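Risstead Reading Room: Shelf List

README for the shelf list and shelf photos
Last updated May 7, 2026

What this is

A plain list of the books kept in the Risstead reading room, with photos of the shelves they stand on. The list is for people who want to know what we have before they come in, and for whoever puts the books back at the end of the day. It covers the open shelves only. The locked case by the window has its own list, kept by Hajar Mansour.

What's in the folder

books.csv has one row per book.
shelves.csv has one row per shelf, with the bay it belongs to.
photos holds the shelf photos.
changes.txt is where edits get noted.

Columns in books.csv

title: as printed on the cover or title page, in the original script. Chinese titles stay in Chinese characters. If a cover mixes Latin letters and characters, type both in the order they appear.
title_en: an English title, only if the book itself gives one.
spine: the spine text, when it differs from the cover.
color: the main color of the spine, in one or two words.
shelf: the shelf code, such as B2.
notes: anything else.

Reading the spines

Spine text in bay B mostly runs top to bottom, and many of the books lean, so it helps to pull a book out before typing its title. Don't fill in a character from memory if a neighboring book covers part of it. Put a question mark in its place and leave the row for A-yeong Hwang, who checks the Chinese titles.
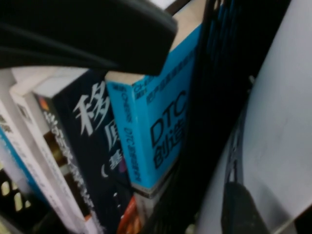 Color is there to help people find a book quickly from across the room. Use everyday names: blue, navy, white, cream. Stickers and small emblems go in notes and don't count toward the color.

Known gaps

Bay C was moved in December and 6 of its rows still carry the old shelf codes.
Oversize books lying flat on the bottom shelves have no spine entry.
Duplicate copies share a row, with the number of copies in notes.

Fixing a mistake

Edit the row, then add a line to changes.txt with your name and the shelf code. Larger changes, such as renumbering a bay, go to Gus Esposito first.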